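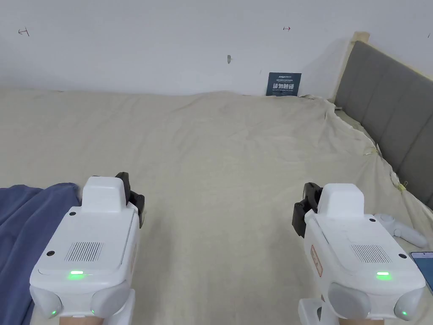

A wide bed with a cream-beige sheet, wrinkled. The dark blue blanket is at the left.

The Wrinkled Sheet

Why bottom sheets crease, what the fabric has to do with it, and how to get a wide bed flat

Home Textiles, October 30, 2024

Wrinkles in a bottom sheet come from two sources, and they need different treatment. The first is set creasing, which forms when damp fabric is pressed into folds during washing and drying. The second is slack, which appears when there is more cloth on top of the mattress than the top of the mattress needs. Set creases are fine, sharp and run in all directions. Slack shows as longer, softer ridges that often point toward a corner. Most beds have both, and a cream or beige sheet shows them plainly under side light because each ridge throws a visible shadow on a pale ground.

Fiber decides how badly a sheet creases in the wash. Cotton and linen take up water, and the bonds that hold the fiber straight loosen as they do. If the cloth dries in a folded position, the bonds form again in that position and the fold stays. Polyester takes up very little water and resists this, so blends come out of the dryer flatter. They also feel warmer to many sleepers. The buyer is choosing between the two.

Weave matters less than fiber but is easy to notice. A percale weave passes one thread over and one under. It is crisp, and it holds a crease with a hard edge. Sateen floats several threads over one and drapes more loosely, and its creases look rounder. Thread count tells the shopper little about either.

Slack is a question of measurement. A fitted sheet is cut for a range of mattress depths, and a mattress at the shallow end of that range leaves spare fabric in the pockets. When someone turns over in bed, that spare fabric travels inward. The Perkstead sheet used at home for this article was sold as a deep-pocket size and had crept well onto the top surface by the end of its first week in August. The Durrani, with a shallower pocket on the same mattress, moved less but was harder to get over the fourth corner. Measure the mattress at the side with the topper on, write the figure down, and take it to the store.

The wash comes next. Sheets should go in loosely, without towels, and the drum should be no more than two-thirds full. Large flat pieces wrap around themselves in a crowded drum and come out as a rope. A lower spin speed leaves the load wetter but less creased. Take the sheet out as soon as the cycle stops, hold two corners, and snap it hard twice before it goes into the dryer or onto the line.

In the dryer, stop the machine at the halfway point and untangle the load. Remove the sheet while it still feels faintly cool to the back of the hand. A sheet put on the bed at this stage and pulled tight will finish drying under tension, and most of the set creases go with the last of the moisture. Leave the blanket off until it is fully dry.

Order of work on a wide bed is as follows. Fold the blanket back or take it off completely; a blanket left hanging over one edge pins the sheet beneath it, and the slack on that side cannot be pulled out. Fit the two corners at the wall first, as these are the hardest to reach later. Fit the near corners on the diagonal, so that the last corner takes the full stretch. Then work from the center outward with flat hands, pushing the loose fabric toward the sides and down. Lift the edge of the mattress and tuck the excess as far under as the arm allows. On a bed with one side against a wall, pull the mattress out a hand's width before starting.

Creases that survive all this can be treated in place. A light mist of plain water from a spray bottle, followed by firm smoothing, works on cotton. Linen needs more water and more time. A hand steamer is faster on both, but it should be kept moving, and foam mattresses should be covered with a dry towel beneath the sheet. Ironing a full sheet is seldom worth the effort. If it has to be done, iron the top third only, where the sheet shows when the bed is turned down.

Sheet straps deal with slack and do nothing for set creases. The Vorkov set tested here clips across each corner under the mattress and took up to 2 inches of spare cloth out of each pocket. The clips held through repeated nights of use but had to be removed for every wash. A crosswise strap is stronger and more awkward to fit, and it calls for a second person on anything wider than a double.

Storage puts back a good part of what careful drying takes out. Fold along as few lines as the shelf permits and keep heavy items off the stack. A sheet moved directly from the dryer to the bed skips this stage.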